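Fionnuala Keane
July 18, 2023

1/ I've worked in and around shops for 27 years, the last stretch looking after the back room and shelves at a mid-size grocery and housewares place. People keep asking me if robots are going to take over the chores. Short answer, not yet. Longer answer follows, over a fair few posts.

2/ I'm not an engineer. I read what the engineers put out, I go to a demo when I'm let in, and I compare it with what I know about the job. That's all you're getting from me.

3/ Start with what already works. Floor scrubbers work. We've had one from Neder for two years and it does the main aisles overnight. It gets stuck on flattened cardboard and it won't go near the wet floor sign, but it does the aisles.

4/ Robot vacuums at home, same story. Mine does the lounge and the hall. It doesn't do stairs and it eats phone chargers. I'd still buy another one.

5/ What those machines have in common is that they don't pick anything up. They drive over a flat surface and go round whatever is in the way. Most chores aren't like that. Most chores are picking up one thing, knowing what it is, and putting it where it goes.

6/ Take clearing a table. A ten-year-old can do it (will do it is another matter). Rubbish in the bin, cup to the sink, cloth in the wash, biscuits back in the cupboard. You don't think about it. Your hand changes shape four or five times and you never notice.

7/ For a machine each of those is close to a separate job. A bottle has a firm shape and stands up by itself, so you can close two fingers on it. A cloth has no shape at all. Pick it up by a corner and it's a different object from the one that was lying there a second ago.

8/ Clear plastic is its own headache. Cameras see what's behind it, or they see the shine. Anathi Radebe, who used to work nights with me and now does integration work for Moynihan, told me her team loses more hours to see-through packaging than to anything else on the list.

9/ I asked her what she'd trust a machine with in my stockroom today. "Full cartons, same size, off a pallet, onto a belt. Don't let anyone mix the cartons." We haven't had a pallet of all the same cartons since I started.

10/ Our range is 3,632 lines. Some are boxes. Plenty are bags, nets, pouches, tubes, and things hanging on a card with a bit of wire. A machine that can handle the boxes is useful in a warehouse. In a shop you'd still need a person for the rest, and the person might as well do the boxes while they're there.

11/ Then there's speed. Demer put out a video in autumn of an arm restocking a shelf. Looked great. Played at real speed it placed 17 items in the time it takes one of my casuals to do the bay and face it up. Small print at the end said the clip was sped up. Good on them for including it, I suppose.

12/ To be fair, slow isn't a killer for home use. If it takes all night to unload the dishwasher, who cares, you're asleep. What matters at home is whether it breaks the glasses and whether you have to set things out for it first. If I have to tidy up so the robot can tidy up, I've gained nothing.

13/ Someone replied to ask about hands. There are two camps as far as I can tell. One says a simple two-finger gripper is enough for nearly everything if the software is good. The other says you need proper fingers because cupboards, taps, jars and door handles were all built for them.

14/ I lean towards simple grippers for shops and proper fingers for homes, and I hold that opinion loosely. Fingers have more joints, and more joints means more to service. Anyone who's waited on a technician for a baler will know what I mean.

15/ Below that sort of argument, what the work comes down to is a table with ordinary stuff on it. 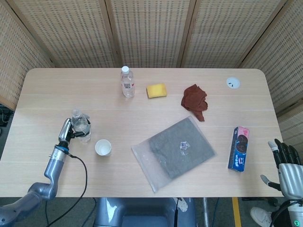

Photo: Jirkeck

16/ One arm has a silver two-finger gripper around a water bottle, and over on the right there's a hand with black jointed fingers. So both camps at one table. Now look at what else is on it and think about which of them you'd ask to do what.

17/ The box of sandwich cookies I'd give to either. Flat sides, printed front, a shape that holds. Lying down it's a wide grab for a small gripper, so you might have to go for the edge. Still the easiest of the lot after the bottles, in my view.

18/ The paper cup is harder than it looks. It's empty, so it weighs next to nothing, and if you squeeze it like a bottle you'll crush it. Go too gently and you'll knock it over. We get new starters who can't carry a sleeve of those without denting them.

19/ The sponge should be fine. You can squash a sponge a bit and it forgives you. Wiping with it afterwards is a whole other question — you need even pressure, you need to know where you've already wiped, and you need to notice the sticky patch and go back.

20/ The reddish-brown cloth is the one I'd watch. It's bunched up, so there's no corner on offer. Folding one of those is what I'd call the real test. I've seen a clip of a machine folding a towel that had been laid out flat for it first. I'd like to see one start from the heap.

21/ And the big clear bag with the grey cloth in it. See-through outside, soft inside, plastic sticking out past the cloth. That's pretty much our whole manchester section. If a machine can pick that up, find the label and put it on the right shelf facing out, ring me, I'll come and look at it on my day off.

22/ You can't judge success or failure from a photo, so I won't. One bottle in a gripper tells you the gripper is on the bottle. I'd want to see it done three days running with the stuff in different spots each time, and I'd want to hear how often a person had to step in.

23/ That step-in number is what I'd ask any company for. Leave out the best run. Tell me how many times in a shift somebody has to walk over. If it's 3, I can plan around it. If it's 27, I've hired a minder for a machine and I'm short a worker.

24/ A few people have asked about jobs. In my shop the hard thing is filling the 4 am shift at all. I'd be glad of a machine that broke down cartons and took the cardboard out. The team would be glad too, it's the job they swap to get out of.

25/ I don't buy the line that it'll all be "freeing staff up for customers" though. I've heard that one about self checkouts. What happened was we got fewer hours and one person watching six screens. So ask about the roster before you ask about the robot.

26/ My guess, for what it's worth. Floors and moving cages around, now. Cartons of one size, now if you've got the money. Mixed shelf filling, a good few years. Laundry at home, start to finish, longer than that. Washing up by hand in a normal sink with a normal pile, I wouldn't like to say.

27/ Couple of replies so far say I'm too gloomy, and one says I'm paid by a robot firm, so take your pick. If you work with any of this gear in a shop, I'd like to hear what you use it for and what you've stopped using it for. Especially anyone who's run the Neder scrubber on vinyl, ours leaves streaks near the freezers and I can't work out why.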